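Learning to like gray (a winter project)

I used to think gray was what you painted a room when you'd given up, and then I spent all of September in Drunden, where the sky is that color by breakfast and stays put, and I came home wanting it on every wall I own!
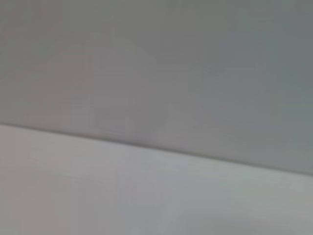
Valdis Kuusk wrote to me after my last post that gray only works if you live with a test patch for 40 days first, morning and evening, lamps on and lamps off. Forty! I managed 7 and caved. My hallway is now two coats deep in a shade called Clatia – a bit pink near the door, a bit green by the stairs, same can, I swear.

Next up is the back bedroom, which has been yellow since we moved in. I've got three sample pots lined up on the sill and my sister is already rooting for the darkest one.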